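Randus Fashion Week Participant Manual
Section 4. Garment Check-In, Rail Set-Up and Show Call

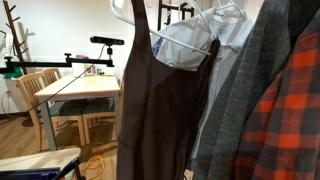
This section applies to all designers, agencies and independent models registered for the Randus program at the Beltham Exhibition Hall. It replaces the check-in sheet issued with the first registration packet. Designers who received the earlier sheet should discard it.

Issued 2019-04-10 by the Office of Show Production. Questions on this section go to Fadwa Abdel Rahman, Production Manager.

4.1 Before arrival

1. Complete the Look List for each collection. Enter one look per line, in running order, with the name of the model assigned to it.
2. Send the Look List to the production office before the June fitting period opens. Lists sent after that date are accepted, but placement in the running order is then at the discretion of the production office.
3. Label every garment bag with the designer's name and the look number. Handwritten labels are acceptable if they are in block capitals.
4. Pack shoes and accessories apart from garments, in a closed box carrying the same look number.

Note: A collection may contain no more than 20 looks. A designer showing jointly with another house files a single Look List under both names.

4.2 Check-in at the loading entrance

Check-in takes place at the Ploston Street entrance. The main lobby is reserved for guests and press, and garments will not be received there.

1. Present the participant pass at the desk and sign the arrival register.
2. Hand one printed copy of the Look List to the desk clerk.
3. Open each bag when asked. The clerk compares the contents with the Look List and marks any missing item.
4. Collect the rail card. The card shows the dressing area (A to F) and the rail assigned to the collection.
5. Move garments to the dressing area by the service corridor. Vehicles must leave the loading bay within 40 minutes of arrival.

Caution: Do not leave garments unattended in the service corridor. The corridor is a fire route, and items found there will be removed to the production office.

4.3 Setting up the rail

1. Confirm that the number on the rail matches the rail card.
2. Lock all wheels before hanging any garment.
3. Hang looks from left to right in running order. Where a look has several pieces, keep them together and attach the look tag to the outermost piece.
4. Clip the model's photograph and dressing notes to the front of the look. Notes should state the order in which pieces go on and any fastening that needs a second person.
5. Place the accessory box on the floor under the matching look.
6. Notify the area supervisor when the rail is complete. The supervisor initials the rail card, and after that point changes to the order require the supervisor's agreement.

Note: Heavy coats, beaded gowns and trains over 2 yards long should be hung on the reinforced rail at the end of each dressing area. Request space on it at check-in.

Caution: Steamers may be used only at the marked stations. Each station is wired separately. Plugging a steamer into a wall outlet in the dressing area may cut power to the makeup tables.

4.4 Fittings

Fittings are held by appointment in the Tazi Room on the second floor. Appointments last 20 minutes for each model and cannot be extended when another house is waiting.

1. Bring the look to the Tazi Room in its bag.
2. Fit shoes first, then garments.
3. Record alterations on the yellow slip and keep the lower half.
4. Return the look to its rail. If it is left with the sewing desk, put the lower half of the slip on the empty hanger.

The sewing desk handles hems, closures and minor repairs. Structural changes remain the responsibility of the designer.

4.5 Show call

1. Models report to hair and makeup at the time printed on the call sheet. A model who has not reported 40 minutes after call may be replaced from the standby list.
2. First looks are dressed on the supervisor's instruction.
3. Dressed models go to the lineup area and stand in running order. Sitting is not permitted once a model is dressed, except where the designer has agreed to it in writing.
4. Phones are handed to the dresser before lineup.
5. After leaving the runway, models return directly to their own rail for the next look.

Caution: The backstage area is licensed for 200 persons. Passes are checked at the door, and guests of participants will not be admitted during a show.

4.6 Clearing the rail

1. Check each look against the Look List before bagging.
2. Report loss or damage on Form R at the production office before leaving the building. Reports made later cannot be considered.
3. Return the rail card and all numbered tags to the area supervisor.
4. Sign the departure register at the Ploston Street entrance.

Garments held for press appointments may stay overnight in the locked store on the second floor. Use the store request on the back of Form R. For insurance terms, see Section 7.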